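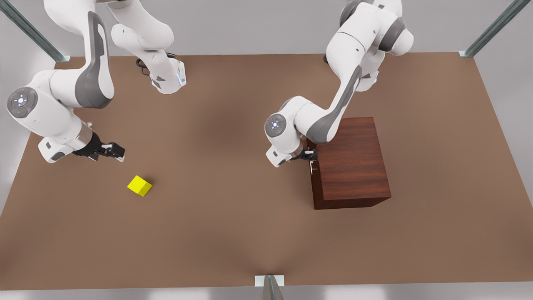 Section 3. Setting Up a Two-Arm Practice Task in Jovum

3.1 Purpose of this section

This section explains how to load, check and run a two-arm task in the Jovum simulator supplied by Zonholm. It applies to the standard tabletop workcell with two seven-jointed arms and parallel grippers. The task used throughout is Cube and Box, in which one arm attends to a small yellow cube and the other to a wooden box with a metal pin on its front face.

Installation and licensing are covered in Section 2. Operators who intend to move a finished task to physical arms must also read Section 7 before doing so.

3.2 Before you begin

Confirm the following:

The Jovum license is active and the status line reads Ready.
The workcell file and the task file carry the same version mark.
No other session is open on the same workstation.
The project folder has been saved under a new name, so that the supplied copy remains unchanged.

Note: Sites that received their task files through Petrenko should use the Petrenko folder as supplied. Do not merge it with the Zonholm folder. The two sets use different names for the grippers, and a merged project will not load.

3.3 Left and right

All settings in Jovum name the arms from the robot's own point of view. In the default front view the operator faces the robot, and the robot's right arm therefore appears on the left side of the screen. The robot's left arm appears on the right. Menus, logs and error messages all follow this rule, and it cannot be changed.

Caution: Entering a command for the wrong arm is the most common cause of a failed first run. Check the arm name in the command panel each time before pressing Apply.

3.4 Loading the task

1. Open the Projects menu and select the renamed project folder.

2. Select Workcell, then Load. Wait until both arms have been drawn in full. The grippers remain locked during this step.

3. Select Task, then Cube and Box. The cube and the box are placed on the tabletop.

4. Select View, then Front. Both grippers, the cube and the box should be in view. The upper links of the arms may extend past the top of the window. This is normal and does not affect the run.

5. Compare the layout with the picture at the start of this section. The cube should lie on the open tabletop on the robot's right-arm side, with the box on the left-arm side and a wide clear area between them.

6. Save the project.

Note: The cube may be turned slightly when it is placed. A small turn is within the limits of the task, and the cube does not need to be squared to the table edge.

3.5 Positioning the right arm

1. In the command panel, select Right Arm.

2. Set the gripper to Open.

3. Select Move Above, then choose the cube from the object list. The gripper travels to a hover position above the tabletop and stops there with its fingers open.

4. Check that no link crosses the area in front of the box. If one does, select Change Elbow and repeat step 3.

5. Select Hold. The arm keeps its position until it is released -- moving the other arm will not disturb it.

3.6 Positioning the left arm

1. Select Left Arm and set the speed to Slow.

2. Select Approach, then choose the pin from the object list. Do not choose the box itself. Choosing the box directs the gripper to the center of the top face, where there is nothing for this task to grasp.

3. Allow the gripper to come in close to the upper corner of the box, near the pin. Stop the approach if a contact warning appears.

4. Use the Step keys to bring the fingers into line with the pin.

5. Select Hold.

Caution: Do not raise the speed above Slow while the gripper is beside the box. The simulator treats the box as a solid body. A hard contact will move it and end the run.

3.7 Running and recording

1. Select Run, then Record.

2. Enter the number of repeats. The supplied setting is 200. For a first trial, enter 3.

3. Press Start. Both arms are released from Hold and carry out their programmed motions.

4. When the run has ended, open the log and review any entry marked Contact or Lost Object.

5. Select Keep or Discard for each recording. Discarded recordings cannot be recovered.

Note: One project can store up to 3,036 recordings. Recording is disabled when this limit is reached. Move older recordings to another project before continuing.

3.8 Messages

Message 68, Object Not Reached: The cube lies outside the reach of the selected arm. Confirm that Right Arm is selected, then reload the task.

Message 71, Pin Not Found: The task file and workcell file do not match. Return to 3.2.

Message 74, Arms Too Close: Release the left arm, move it back to its start position and repeat 3.6.

3.9 Support

Questions about this section should be sent to Jade Gosselin, Technical Publications, at the Zonholm office in Grarkside. Please include the log file and the version mark of the task. Corrections received before the end of June will be included in the next issue of this manual.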